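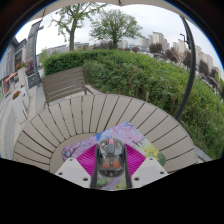
Ferketti Product Design, Peripherals Bench. Shared notebook, September

Took the clear-shell mouse and the blossom mat out to the patio table this morning. Wanted them in daylight before deciding anything about the shell tint. Under the bench lamps everything in the smoky plastic goes brown and I don't trust it.

Shell: the smoke is lighter than I remembered. The insides show clearly through the back half, including the orange block, which draws the eye more than the wheel does. Pink wheel holds up fine against the print. The gray center piece is dull next to it. Leave it alone for now, ask Kusari if they still have the lighter gray from the last batch.

Mat: this is the Ljungberg print, the landscape with the blossoms and the yellow flowers. Pink and lilac read well outdoors. The path at the bottom end is darker than on the proof sheet. I'd like a second print with that part opened up a little before we order.

Tracking notes. Set the mouse on the mat and moved it by hand in short strokes, 42 one way and 42 back, laptop on my knees. Pointer drifted twice, both times coming across the yellow flowers. No drift over the blossoms. Could be the print, could be the slats underneath. The mat is thin and you can feel the gaps through it if you press. Repeated on the clipboard from my bag, same mat on top, 37 strokes before the phone rang. No drift. So I lean toward the slats, but 37 is short and I should do the full run indoors.

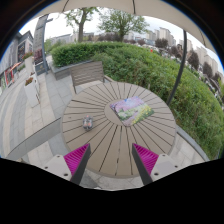

Patio table, print and mouse apart.

From a few steps off, the mouse nearly goes away against the tan-gray top. You get silver and a bit of reddish brown and that's all. The print carries from much farther. If Pirkevitz wants the pair on one shelf card, the mouse needs to sit on the print or on something plain and dark.

Glare was not a problem at 10:20. By 11:00 I was tilting the laptop to read the log, so start earlier next time.

Log saved as run 168 in the shared folder. I typed the wrong surface on the first line and fixed it, ignore the earlier copy.

To do:
Full run on the flat bench, same mat, same stroke length
Ask Kusari about the lighter gray
Ljungberg reprint, 2 copies, path lightened
Try a thicker backing under the mat and go back out to the slats with it
Wipe the mat before it goes back in the drawer, pollen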